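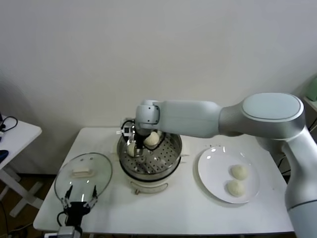 Depuis que les bras sont arrivés en cuisine, on me demande moins d'aller vite et plus d'avoir l'œil, écrit Paju, à qui nous avions demandé ce qu'il fallait mettre dans cette annonce. Le reste du message parlait des horaires et des chaussures, nous y viendrons !

Grullik prépare et sert des petits pains vapeur dans les cantines d'entreprise de Lindetcombe, et nous cherchons une personne pour rejoindre l'équipe du matin, au poste de conducteur ou conductrice de service automatisé. Le titre est un peu long, nous en convenons volontiers, mais nous n'en avons pas trouvé de meilleur pour un métier où l'on passe une partie de la matinée à pétrir et à façonner, et l'autre à surveiller, reprendre et corriger le travail des bras qui dressent les assiettes.

Autant vous dire les choses comme elles sont. Avant l'automatisation, chacun de nous se penchait des centaines de fois par service au-dessus de la vapeur (458 pains un matin ordinaire, 500 les jours de réunion), et les poignets s'en souvenaient le soir. Aujourd'hui, ce geste-là revient peu à peu aux machines, et aucun poste n'a été supprimé : les journées ont changé de forme, voilà tout, avec davantage de réglages, davantage de conversations avec les convives, et aussi, il faut l'admettre, quelques moments d'agacement quand une pince hésite.
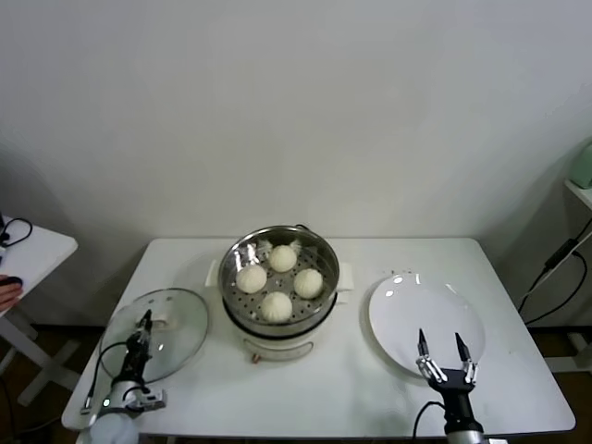 Vos matinées commenceront à 7 heures par la pâte, qui reste entièrement faite à la main. Viennent ensuite la mise en route des postes, le contrôle des prises, puis le service lui-même, pendant lequel vous noterez les essais manqués dans Derkis, notre outil de suivi. Ces notes comptent beaucoup pour nous, car c'est l'équipe de cuisine qui décide des gestes à confier aux bras et de ceux que l'on garde.
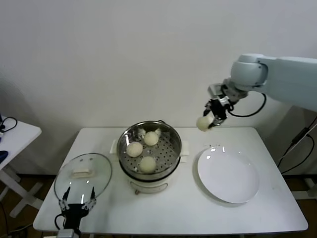 Le passage du cuiseur vapeur à l'assiette.

Aucun diplôme technique n'est exigé. Une expérience en restauration collective nous ferait plaisir, la patience encore plus, et la formation, payée, dure 5 semaines en binôme. Contrat à durée indéterminée, temps plein, repas fournis, chaussures de sécurité également (Paju y tenait).

Pour postuler, envoyez-nous quelques lignes sur vous, sans lettre type s'il vous plaît, ou passez nous voir à l'atelier de Lindetcombe en fin de service. Candidatures ouvertes jusqu'au 4 août 2023.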